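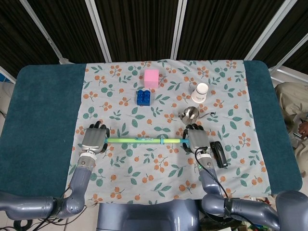
The quote from Hutum came back in April and I've been picking at it ever since. Two arms, two hands, a year of support, and a line called "workspace allowance" that Stamatia Kalogeropoulos wants us to sign off without a breakdown. I have doubts. A foam bar held at both ends over a tablecloth is fine by me, but we'd be buying hands to lift full milk pitchers, and I'd want to see that done 200 times before any money moves.

Then there's the spares. Fingers are $535 each – before freight – and Fotis reckons we'd go through eight a year. Gallska wants less up front but won't put a repair time in writing.

I've asked both for a monthly rental price. Still waiting on Gallska.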